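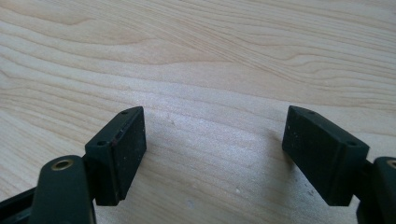

Veerle Van Beek asked me on the phone last May whether a workshop with 44 staff could even afford to think about automation, or whether she'd be laughed out of the room for bringing it up. I get a version of that call most weeks, and it's pretty much why Pumis exists!

So, hello. I'm the one who started Pumis, and I still answer the phone if you ring before nine in the morning (after that you'll probably get someone better organised). We help small and middling firms plan and budget for robots and the equipment that goes with them. We don't make robots and we don't sell them. We take no commission from anybody who does, and we'll put that in writing if you'd like it for your files.

How it started

I used to do the buying for Perance, a packaging firm, and I bought badly. My first big purchase was an arm that did everything in the brochure and was a lovely thing to watch. What I hadn't put in the budget was the guarding, the air supply, the fingers (we went through three shapes before one held our cartons), the training days, or the fortnight when the line ran slower because everybody was learning. The arm itself came to less than half of what we spent in the end. My boss was very decent about it, but I can still remember the meeting.

After that I started keeping a list of every cost that had caught me out. It was a spreadsheet and then it was several spreadsheets, and friends at other firms began asking for copies. The current version has 388 lines. You won't need all of them – most people need a quarter – but it's much nicer to cross a line out in the planning than to meet it on an invoice.

What we do all day

Mostly we come and look. We'd like to stand next to the job you want to automate and watch people do it by hand, ideally for a whole shift, and ask a lot of dull questions. What happens when the part arrives upside down? Who clears it when it jams? Where does the pallet go at lunchtime? Then we go away and write you a plan with a budget in it, a low figure and a high figure, and a list of what would push you from one to the other.

We also spend a surprising amount of time on grippers. People agonise over the arm and then pick the fingers in an afternoon, when it's the fingers that touch your product. Pads wear, and a new product size can mean new ones, so we give them a line of their own every year and nag you if you take it out.

Sometimes the plan says don't buy yet. Van Beek, for one, ended up moving two benches and hiring a machine for a season before they bought anything, and Veerle tells me she still has the hire agreement pinned up by her desk.

The Flerkumex sheet

Flerkumex is the silly name we gave our planning sheet (it was late on a Sunday and all the sensible names were taken). It's the grown-up child of that first spreadsheet. Every client gets a copy and keeps it, formulas and all, so you can carry on using it when we've gone. It covers:

Purchase, hire and lease side by side
Installation, power and floor space
Grippers, pads and other wearing parts
Training, including cover for the people being trained
Servicing and spares
What it costs to move or sell the thing later on

What we charge

A first visit and a short written note is a flat 2000, and if you go on to a full plan we take that off the bill. A full plan depends on how many jobs you want looked at, and we'll quote before we start. Travel is at cost. I go second class and bring my own sandwiches.

Who we get on with

Joiners, bakers, small laboratories, a college or two, people who fill jars. You don't need to know any of the words. If all you've got so far is "it's that job at the end that everyone hates", that's plenty to be going on with, and do bring along the person who does it.

Ring or write whenever suits you. If you already have a supplier's quote, send it over with the prices left in and I'll tell you which lines I'd ask about first.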